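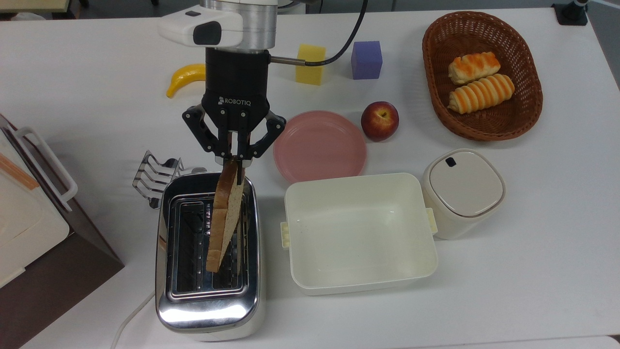

News > Agriculture > Water

Tagged: irrigation, canals, rural roads

Work to line the main irrigation canal at Trarnside will begin in September, after growers at the lower end complained that too little water was reaching their fields.

The first stage covers 4 miles of earth channel between the Reltden gate and the Kisthorpe road bridge. District water engineer Bernadette Dvorak told growers that seepage was worst along this stretch.

The canal serves 195 farms, most of them growing onions and feed corn. Onion grower Thanakorn Nilsuwan said he left 300 acres unplanted last season.

"We pay for the same share as the people upstream," he said. "By July we were getting it two nights a week."

Crews will work in sections, and farms affected by a shutoff will get notice by mail. The bridge will stay open to farm traffic. A second stage, west of Kisthorpe, has not been funded.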